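# Budgeting for a robot hand test bench (the bits around the robot)

Quick version, written between two meetings. Covers the small stuff, not the arm itself.

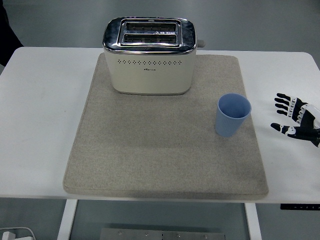 Start with the table, before you get anywhere near a quote for the hand. Everyone budgets the arm to the penny and then puts "misc bench items" on one line and hopes. Don't. List it out. White table, thick grey felt mat in the middle with bare top left on both sides, two-slice toaster, ribbed blue plastic cup. Each of those is a line on the sheet, and each one gets a spare. The mat gets its own line too, it marks faster than you'd think and it's always the thing that's out of stock.

## 1. Write the task list first

One side of paper. What does the hand have to do in the first 6 months? Press a lever, lift a cup, put a cup down somewhere else. If a task isn't on the list, nothing gets bought for it. We skipped this at Brarnosgate and ended up with a drawer of kitchen stuff we never touched.

## 2. Price the objects

Ordinary shop prices, ordinary shop things. Buy 2 of everything that can break or be discontinued. Same colour, same model, same day. A replacement that's slightly different means redoing your baseline runs and that costs far more than a second toaster.

Our cap for objects is 100 pounds per task. Sounds mean, is plenty.

## 3. Table and mat

- Measure the reach of the arm, then pick the table. Not the other way round
- Plain top, no pattern
- Ask if the legs and any under-table controls clear the arm mount
- Mat big enough for the whole task, with margin left to rest the hand off it
- Cut-to-size felt from Stunach came to 269 with delivery, for the full order. Get the edges finished, raw ones fray

## 4. Get the hand quote in pieces

Ask for hand, wrist adaptor, cable set and spare fingertips as seperate lines. Melnyk did this without being asked, Zarnent sent one big number and we had to go back. You need the split because the fingertips are consumables and come out of a different pot (they do here anyway, check yours).

Also ask:

- lead time on a single replacement finger
- who pays return shipping under warranty
- is the software licence yearly or one-off

Get the answers in an email. Phone answers don't count.

## 5. Power and floor

Count sockets at the actual spot. Arm controller, table if it's a powered one, PC, lights. Cable covers are cheap, put them on the first order or they never get bought. If the stand needs bolting down, ask the building people early. Ours took longer than the hand did.

## 6. Order of buying

1. Table and mat
2. Objects
3. Floor and power work
4. Arm and hand
5. Spares, same order as the hand if there's a discount

Doing it in this order means you can mock up the whole bench and reach over it with your own arm before the expensive box turns up. Moved our cup position twice that way, cost nothing.

## Sheet columns

Item / supplier / unit price / qty / spare qty / lead time / which pot / date chased. Last one matters most. Chase on a Tuesday, suppliers are still digging out there inbox on Monday.

Will add the spares template when I've tidied it up.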